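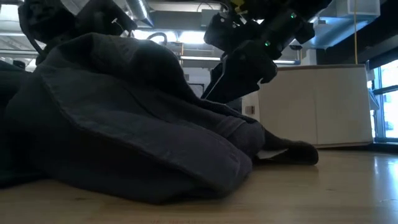

Me escribió una lectora que ella no arregla nada oscuro de noche, que con lámpara no distingue el hilo negro de la tela y al día siguiente le toca descoser la mitad. Le doy la razón. Llevo todo el invierno cosiendo después de cenar y los peores remates los tengo en las prendas negras.

Empecé con los arreglos en diciembre, cuando en la tienda de Morero me pidieron 18 euros por acortar un bajo. No me parece caro para el trabajo que lleva, pero tenía cinco prendas esperando y la máquina de mi madre guardada en el armario del pasillo. La saqué, le puse aceite y le cambié la aguja.

El primer bajo quedó torcido. Medí una sola pierna y di por hecho que la otra era igual. Ahora mido las dos, marco con jaboncillo blanco y plancho el doblez antes de coser – la plancha hace más de lo que parece. En telas gruesas bajo la velocidad y paso las costuras laterales girando la rueda a mano.

Con el hilo tuve mis dudas. Compré una bobina de Zultus de 800 metros y me sobra para años. Para los pantalones de trabajo uso uno más grueso, que enhebra peor pero aguanta mejor en el tiro. Los botones los coso siempre a mano, con hilo doble y un palillo debajo para dejarles algo de holgura.

Lo que todavía no me atrevo a hacer es cambiar una cremallera de cazadora. Tengo una pendiente desde febrero. He mirado cómo se desmonta el forro y he vuelto a dejarla en la percha. Supongo que la llevaré a Morero y pagaré lo que me digan.

A la lectora le contesté que probara a coser por la mañana, junto a la ventana, y a hilvanar con hilo blanco o amarillo. Yo lo hago los fines de semana. Entre semana sigo con la lámpara, y lo negro lo dejo en el montón.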